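Progress notes on the two-arm build at the Cilham shared workshop. Long thread, mostly cable routing and fingertips, with some zip at the end.

Since the April posts: both arms are now on their own power supplies. Sharing one supply was fine until both shoulders lifted together, at which point the voltage sagged and the wrist joint furthest down the chain dropped off the bus.

The task for this round is a soft zipped pencil case on a table. One arm holds it, the other works the zip. Soft things are awkward because the grasp point moves as soon as you touch it.

Fingers are the long tapered ones. The blunt set I started with could pick up a block all day and could not get hold of a zip tab at all.

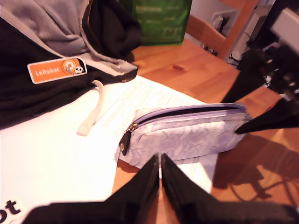 Tip gap matters more than I expected. I now set the closed position by hand after every rebuild and write the value into the config. Prakura (my control script, repo still private, still a mess) used to assume the factory zero and would stall the motor trying to close past it.

Stalling is bad news for small servos. Torque limit on the gripper joint is now 537 in the register's own units. Lower than that and it lets go of fabric. Higher and the case gets warm enough to notice.

Someone asked about the table. It's an ordinary wooden one and I leave things lying on it. Coat, post, shopping. A policy trained on a bare bench falls over the first time you put a mug down, so I'd sooner have the mess in the data from the start.

Wrist cameras are the weak spot. Fast moves smear badly. I've capped joint speed while carrying, but the lift is still quicker than I'd like.
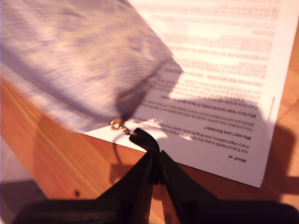 Wrist view with the pouch off the table. Plenty of blur, the letter underneath is upside down from here.

Shorter exposure fixes the blur and then everything in shadow goes black. More light fixes the shadow and then white paper blows out. Currently living with the second one.

Cable routing, version 3. Versions one and two ran the cable tight along the links and both pulled a connector out when the wrist rolled. There is now a free loop at the wrist. It looks untidy and has not unplugged itself so far.

The loop does throw a shadow on the table, and I suspect the model has learnt to look at it. Will test by moving the lamp.

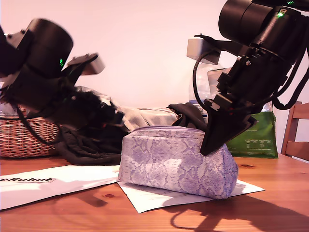 Numbers so far
116 episodes recorded, all by hand with the leader arms. I throw out any where I fumbled the tab and had to start again, though I'm told that recovery attempts are worth keeping. Opinions welcome if you've tried it both ways.

Pressing down on the case with one finger works better than gripping it. A grip bunches the fabric and puts a kink in the zip. A press keeps it flat, provided the force is low and the finger comes down near the end.

The zip itself: approach from the side, close on the tab or the end of the slider, pull along the line of the teeth. If the pull is more than a few degrees off, the slider jams and the whole case slides instead. 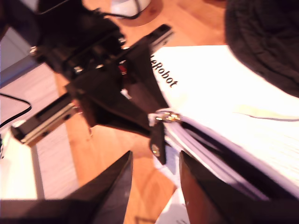
Angle is set by the operator at the moment. Prorton on the forum suggested fitting a line to the zip from the top view and locking the wrist to it. Sensible, but it needs the top view to see the zip, and half the time there's an arm in the way.

Next jobs: thin rubber on the fingertips, a proper strain relief where the cables leave the base, and re-seating the shoulder horn screws, which work loose after an evening's use. Threadlock is ordered from Modise.

Bracket files go up once I've corrected the hole spacing on the left-hand one. It's out by half a millimetre and I've been opening it up with a drill.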